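Curkutside washroom trial: data card

Posted in: Cleaning & Facilities > Robots at Work
Last edited 2023-05-12 by Reet Strazds

## What's in it

186 episodes of a humanoid robot cleaning a vanity basin with a cloth. Dadinari put the set together for the Curkutside cleaning contract, to find out which parts of a washroom round could be handed over and what the cleaners on that round would do with the time. Each episode covers one basin and ends when the operator calls it.

## Task

A mark is put on the ceramic, the robot is given a folded or crumpled cloth, and it wipes the basin and the rim. Mirrors, toilets and floors are out of scope. So is anything involving spray bottles.

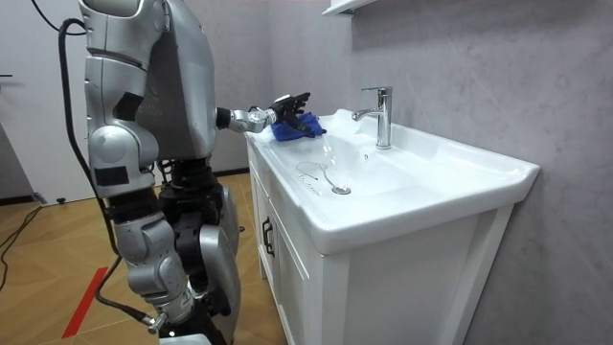
Reach matters more than strength in this job. Cleaners lean in from the front and turn their wrist to get behind the tap, and most of the sore shoulders reported at Curkutside come from that movement. The written procedure doesn't mention it at all. It says "wipe basin, dry fittings". We had to ask Iwona Olszewski to do the job slowly, several times, before we had steps anyone could label.

## Labels

- `mark_type`: streak, drops, film
- `region`: bowl, rim, back deck
- `result`: clean, partial, missed
- `cleaner_check`: what a cleaner said on looking at the basin afterwards

Use `cleaner_check` over `result` where they disagree. They disagree in 70 episodes, mostly on film. The people labelling from video passed basins that a cleaner would have gone back to.

## What changed for staff

No positions were cut during the trial. Two cleaners had their rosters changed so that one of them was always on hand to check basins, and that checking is now a paid duty with its own line on the timesheet. It wasn't at first. Cleaners were doing it on top of a full round, and the early notes are thin for that reason.

Rinsing and wringing the cloth is still done by hand. So is deciding when a cloth is finished. Anyone costing this work should count those minutes as labour.

Drops and thin streaks low in the bowl are easy to smear into a wider patch, so don't treat a moved mark as a cleaned one.
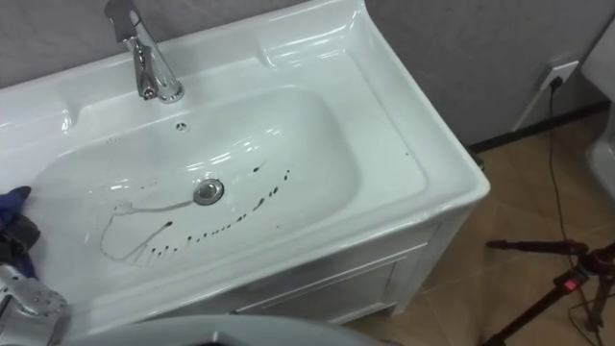 Korkor Dramani asked that the card also say the round did not get shorter. The basins took less of her time and the checking took it back, and she would sooner have that written down than hear later that the trial had saved an hour.

## Known gaps

One cloth colour. No soap residue or toothpaste. Nothing recorded with the washroom open to the public.

Shares 547 | Comments 2

**Ona Adomaitis**
Is the checking line on the timesheet staying after the trial? Our site was told it would be "reviewed".

**Aušra Toom**
Would like to see the film episodes split out. That's where our labellers slip up too.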